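Home builds > Arms and grippers > Tea pouring arm, build log

Gesside, 10/08/2025
Finally got the Lollby arm moving smoothly! It's been on the bench since March and last night it ran 30 dry pours with nothing in the jug. Next job is teaching it to tilt like a person does, so I've been pouring by hand at the side table and logging it. Two hands on the carafe, lid towards the infuser, slow tilt. Clip 2719 is my favourite so far.
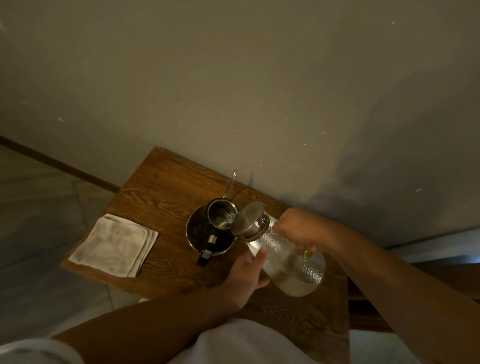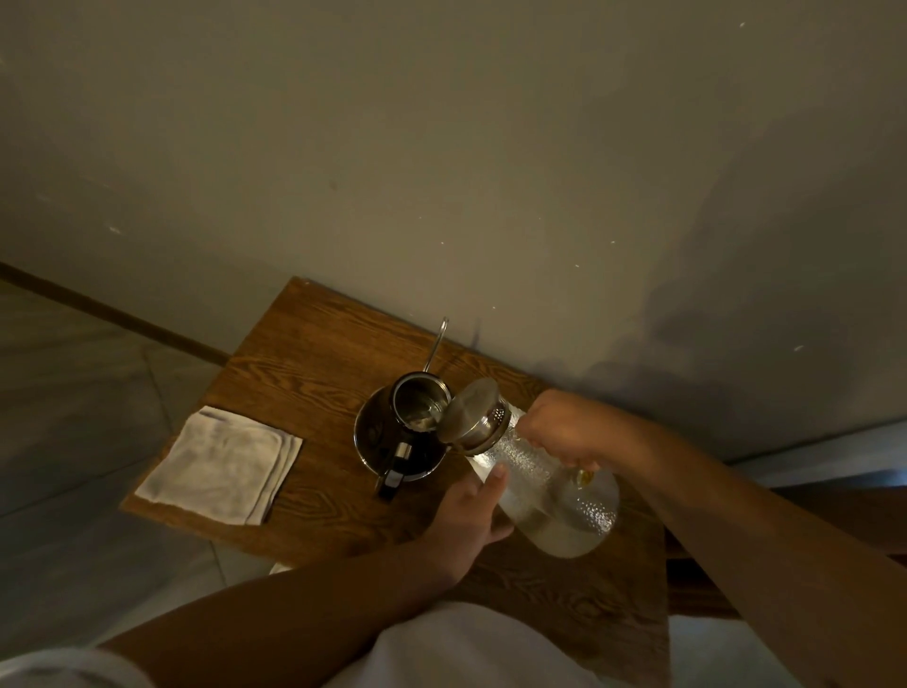 Carafe and infuser, both hands on the glass, folded napkin on the left.

I'm aiming for 300 ml a go. Ideas on the wrist very welcome – Eduardo

Wivo
Lovely stuff. But you've used two hands and the Lollby is one arm, isn't it? I'd clamp the carafe by the neck and drop the left hand altogether.

Magalhães
Disagree with Wivo. All the weight sits low down in that thing, so a neck clamp will let it swing. Build a cradle under the body and tilt the cradle!

Wivo
A cradle blocks the view of the infuser though. Mine was a pain for exactly that.

Gesside
Ooh, a cradle hadn't crossed my mind. I could print one in two halves and leave a gap at the front. The wrist servo only gets 25 degrees before it grumbles, so I'd need to gear it as well.

Leonor P
Watch that wire handle sticking up from the infuser. I'd bend the approach round it, my arm catches on everything.

Magalhães
Gear it first, then print. Which servo is it?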